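Section 3. Setting Up the Skekska Countertop Fryer for Wings

Read this before the first batch. The quick-start card in the carton says you can be frying in minutes. Ignore it. The card was written to sell fryers, and it skips the step where most of the trouble starts.

3.1 Filling and heating

1. Put the fryer on a level counter, with the back well clear of the wall.
2. Check that the drain valve is shut. Push the lever down until it stops, then try to move it sideways. If it moves, it wasn't shut.
3. Pour in oil up to the lower line. The upper line is printed on the tank too, but with a full basket of wings it leaves very little room for foam.
4. Plug the cord straight into a wall outlet. No extension cords.
5. Turn the dial to 9 and wait for the light to go out.

CAUTION: The light going out means the heater has cycled off once. It doesn't mean the oil is evenly hot. Use a separate clip-on thermometer and believe that over the dial.

3.2 Loading the basket

1. Pat the wings with paper towels until no water comes off on the towel. Wet skin makes hot oil spit.
2. Load no more than 12 pieces. The Olel recipe booklet that ships with some units shows a heaped basket. We have never gotten crisp skin that way and doubt the people who made the booklet did either.
3. Lower the basket slowly and keep your face back.
4. Fry for 9 minutes, then cut into the thickest piece. Color alone tells you very little.
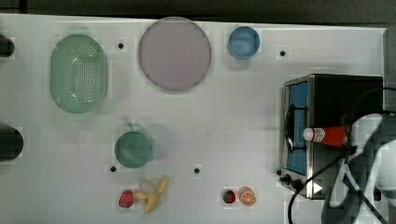

Vichien Kamolrat wrote in after the last edition to say that 9 minutes was fine for small wings but left his big ones pink at the joint, and that he now gives them 3 more. Fair enough. Wing sizes vary from one package to the next, and any chart that promises a single time should be treated with suspicion, ours included. A meat thermometer settles it.

3.3 Sauce

Toss the wings in a bowl, off the heat. Some owners swear the Dhillon sauce pump saves work. It may, if you fry for a crowd. For one basket, a spoon does the same job and is easier to wash.

NOTE: Don't pour sauce into the fry basket. Sugar burns onto the mesh, and the "non-stick" coating does less than its name suggests.

3.4 Shutting down

1. Turn the dial to 0 and unplug the cord.
2. Let the oil cool to 95 degrees F or below before you open the drain.
3. Strain it through the Nirnlow filter cone. The cone catches crumbs. It won't make old oil new, whatever the sleeve says, so throw out any oil that smells sharp or foams early.

Cleaning the tank is covered in Section 4.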